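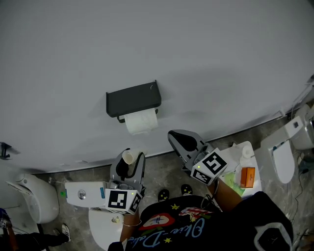 Restroom, ground floor, Ekgate. Paper holder with the flat cover, white toilet, gray marble-pattern tile.

Ekgate Ground Floor Restroom: Gallery

Posted January 17, 2022, by Myfanwy Cadwaladr

The ground floor restroom at Ekgate is back in use. It was closed from April while the floor was redone and the fixtures were changed. Several people in the building asked for pictures of the work and a list of what was bought, so both are on this page. The picture at the top shows the finished room. The rest of the gallery is in the order the work was done, and each picture opens larger in its own window.

The room is small, with one sink and one door. The door opens outward, which it did not do before. The drawings were made by Vorus, who also did the kitchenette upstairs. Everything here applies to the ground floor only. The upstairs restroom has not been touched and still has its old floor.

Before

1. The old floor from the doorway. Sheet flooring, beige, laid over an older sheet of the same kind. It had lifted along the wall behind the toilet.

2. The old paper holder, a spring roller between two posts. One post had been glued back more than once. You can see the glue.

3. Sink and mirror as they were. The mirror was kept and is now in the storeroom. Anyone with a use for it can ask me.

4. The door when it still opened inward. It cleared the sink with very little to spare, and anyone carrying a bag had to back out.

Taking it apart

5. Flooring rolled up in the hallway. It came up in long pieces, and the lower layer came with it except near the drain.

6. The bare subfloor. The dark patch by the drain is an old stain. It was checked with a meter and sanded, and a new piece was let in at the corner where the boards were soft.

7. Walls after the old fixtures came off. The holes were filled in two passes because the first filler shrank. Most of them were from a towel rail that had been moved at some point.

8. Toilet flange with a rag in it. The rag stays in until the new toilet is ready to be set.

9. Old baseboard stacked for pickup. None of it was worth reusing. It had swollen at the bottom edge on two walls.

Floor and walls

10. First row of tile, laid dry to check the pattern. The tile is Farah in gray, with a marble pattern. We tried starting from the center of the room and ended with slivers along the door, so the layout was shifted until the cuts fell behind the toilet.

11. Boxes of tile in the hall. We ordered 103 tiles with spares included. The spares are on the bottom shelf of the storeroom, labeled on the end of the box. Please leave them there. The pattern does not come in every batch.

12. Tile set, before grout. The room was locked for two days at this stage.

13. Grout going in. A gray was picked to go with the tile. Two samples were tried on a scrap board and the lighter one showed every footprint.

14. Wall color samples on cardboard, held up by the window end of the hall. The one in the middle was chosen. It is a pale gray and looks a little warmer at night than it does in the picture.

15. Second coat drying, with the fan in the doorway.

16. Baseboard going on. It is thin and dark, and it makes a clean line where the wall meets the floor. There was some talk of a white one. A mop marks a white baseboard quickly, and I asked for the dark.

Fixtures

17. The new toilet in its carton. It went in on the second try. The first one delivered had a chip on the underside of the tank and was sent back.

18. Shutoff valve and supply line. The valve was replaced at the same time. The old one still turned, but it took both hands.

19. Paper holder, marking the height. We sat down and reached for it before any holes were drilled. This is a better method than the diagram in the leaflet, which put it too far forward for this room.

20. Paper holder in place. It is the Stodano holder in charcoal, with the flat cover over the roll. The cover works as a small shelf. A phone fits on it. So does a spare roll, if it is stood on end.

21. Small dark hook on the wall. It is meant for a coat or a light bag. Heavy bags should go on the larger hook behind the door, which is screwed into wood.

22. Sink back in its old spot. The faucet is new, the basin is the same one. The plug chain was left off.

23. Door rehung to open outward. The frame needed planing on the hinge side. The old hinge cuts were filled and will get one more coat when the weather is warmer.

24. Light fitting, with the cover off. It takes an ordinary bulb. Spares are in the cabinet in the hall.

Costs

The full amount came to 1144, not counting the door, which was paid for separately with the other doors on that floor. The largest part was tile and the labor to set it. The paper holder and hooks were a small part of the total. Receipts are in the blue folder in the office and anyone may look through them.

Using the room

The flush button is the round one on the tank. Press it all the way and let go. If you hold it down the tank does not refill until you release it.

Hang the paper with the loose end toward you. Replacement rolls are in the hall cabinet, on the second shelf. When you take the last pack, write it on the sheet taped inside the door.

Paper cups and hand towels do not go in the toilet. Neither do wipes, whatever the packet says. The drain line under this floor is the old one and has a tight bend just past the wall.

For the floor, use warm water and a little of the plain floor soap. Do not use the pine cleaner or anything with bleach, which can lighten the grout. Wring the mop well and go along the baseboard with a cloth. For the paper holder, a damp cloth is enough. Scouring pads will mark the dark finish.

Still to do

The gap behind the sink needs a bead of sealant. It is on the list for the next visit.

The fan is louder than it should be. It was cleaned and that helped a little. A new one has been priced but not ordered.

A shelf was asked for above the sink. The wall there has a pipe close behind it, so the brackets will have to go farther apart than planned. Vorus is sending a revised sketch.

The lock turns the wrong way for the outward door, meaning that the red shows when the room is free. It will be swapped over. Until then, knock.

Questions that came in

Several people asked whether the same tile could go upstairs. It could, but the floor up there is not level and would have to be built up first. No decision has been made.

One person asked where the old toilet went. It was taken away by the same crew that delivered the new one.

Someone else wanted to know how long the grout has to be left before it is sealed. We waited 8 days. The bag said less, but the room is cool and we were not in a hurry by then.

If you have pictures of your own from the work, send them to me at the office and I will add them. I am missing anything that shows the hallway with the old door off. Larger copies of all the pictures can be picked up on a drive from the front desk.

Back to building news
Next gallery: Ekgate kitchenette, upper floor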